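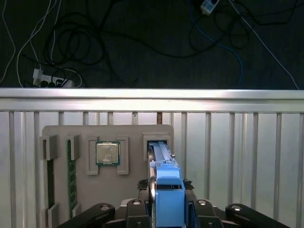

Blue part with its upper end in its gray holder on the test board, with the CPU and RAM mounted alongside.

I have a bone to pick with automatic retry. I've had it since February, when our arm bit Aileen Umali on the knuckle, and I've been boring people with it over lunch ever since, so I may as well write it down and bore everybody at once.

She's fine! Let me get that out of the way. A bruise, a torn glove, some very creative language. She was back at the bench the same afternoon. But I keep hearing the story told as "the robot glitched," and I don't think the robot glitched at all. It did exactly what we'd set it up to do, and we were the ones who thought it was a good idea.

Some background. I work at Somik, a small shop in Zundbridge that takes old desktop computers apart for parts. Memory, processors, drives, cables, whatever still has life in it. A person could do every bit of this by hand (I did, for years, and my thumbs remember) and the arm is there for the dull, repeated pulls. It runs on control software called Castillo, which we bought secondhand along with half our bench equipment, and which I mostly like. It's steady and it logs everything. It also has a setting called retry on loss, and the setting came switched on.

What retry on loss does is simple. Say the arm is closing on something and loses its signal, or feels a force it doesn't expect. It stops. It waits. Then, if the signal comes back or the force goes away, it picks up where it left off and finishes closing. The wait was set to 17 seconds. Somebody before us picked that number and none of us asked why.

Now picture the morning in question. The arm was going for a drive carrier down at the bottom of a tower and it stalled with its fingers partly shut. No alarm, no red light, no beep, only an arm holding still. Aileen did what any of us would have done, and what I'd done myself more times than I want to admit. She waited a bit, decided it was stuck, and reached in to see whether the carrier had snagged. Then the 17 seconds ran out, and Castillo decided the world was back to normal and closed the fingers the rest of the way.

The log is almost funny to read. It says STALL, then CLEAR, then RESUME, and then there's a second STALL, and the second one was Aileen's finger. As far as the software was concerned it had tried 2 times to get a stubborn drive out and something was still in the way.
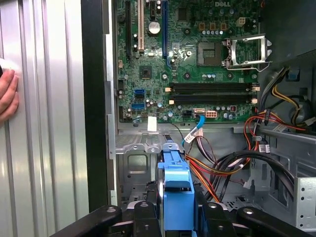 So whose mistake was that? The first answer around the shop was that Aileen shouldn't have put her hand in. Well, sure. But our whole way of working involves people being close to the machine. Cases shift, panels rattle, a cable flops over the thing you're trying to grab, and a person steadies it or moves it. If you build a job where hands belong near the gripper half the time, you can't turn around and act shocked that a hand was near the gripper. You've trained everybody to be comfortable there, and comfortable was how we wanted them!

The second answer was that we should have hit the emergency stop. Again, sure, and we all got reminded of it in a very long talk next to the coffee maker. But think about what an e-stop costs in a shop like ours. You press it, the arm drops out, and then you have to home it, reload the job, and check the grip on the test board before it'll touch another tower. Do that for every little hang and you've lost the day. People learn very quickly which buttons are expensive, and they stop pressing them. I'd sooner have a cheap pause button that people lean on forty times a day than a big red mushroom they treat like a fire alarm.

My own answer is that a stopped arm that plans to move again is the most dangerous thing in the building, and I mean more dangerous than a moving one. A moving arm you respect. You can see where it's headed, you can hear it, your shoulders kind of pull back on their own. A stopped arm looks like furniture. There's nothing on the outside to tell you whether it has finished, given up, or is sitting there counting to 17.

Milagros Ignacio runs our bench and she disagrees with me on part of this, and I want to be fair to her. Her view is that retry is useful and that most of our stalls are nothing, a blip on the network or a latch that needed a second to let go. She went back through the last 300 towers and found that the arm had sorted itself out in nearly every stall, with no help from us. If you take that away, she says, you get a person walking over to poke a button all day long, and a bored person poking a button is going to stop looking at what the arm is doing. That last bit is a good point and I haven't got a great comeback for it.

Where I get stubborn is the word "nothing." The log calls a stall nothing if the arm finished the job afterward. It has no idea where anyone's hands were. I'd bet my lunch that plenty of those happy endings had fingers a couple of inches away, and nobody wrote them up, me included. We had a near miss form the whole time. It lived in a drawer under the label printer and it was two pages long, so you can guess how many we'd filled in.

I also think the people selling this kind of gear could help us out a little. The Castillo manual gives retry on loss a cheerful paragraph in the chapter on throughput. It isn't in the safety chapter. When I finally sat down with it I found there's an output you can wire to a lamp, so the arm can show that it's holding and means to carry on, and that was tucked into an appendix about accessories. An accessory! The lamp took me an evening to wire and cost less than the pizza I ate while doing it.

And yes, I know bigger outfits have light curtains and fences and floor scanners. My cousin works at a plant over in Prornedcombe where you can't get within a yard of an arm without three doors knowing about it. Good for them. We're a small room full of old computers. We get one arm and whatever sense we bring in with us, and I'd like the settings to match the room.

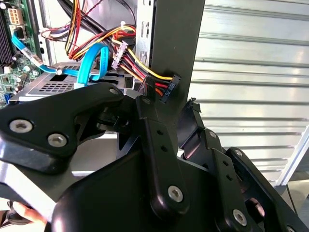
Should an arm ever be allowed to restart by itself after a stall?

Only when there's a guard or sensor that keeps people out of reach while it waits. If hands can get to the gripper, a person should have to look and then press something before it moves.

That's my position, anyhow, and here is where we've landed for now. Retry on loss is off. A stall turns on the amber lamp, and the lamp stays on until somebody clears it from a button at the front of the bench, which you can't reach with your other hand in a tower (I tried, with the power off, and looked ridiculous). The near miss form is now one card with 3 lines on it, hung on a nail. Milagros gets her way on one thing: the arm is allowed to retry on the test board, at slow speed with the grip force turned down, while she collects numbers on which stalls are really network trouble. If we can fix the network we'd have a lot less to argue about.

Aileen, for the record, thinks both of us talk too much and wants the lamp moved to the left, where she can see it without turning her head. I'm doing that this week, if I can find a longer bit of cable.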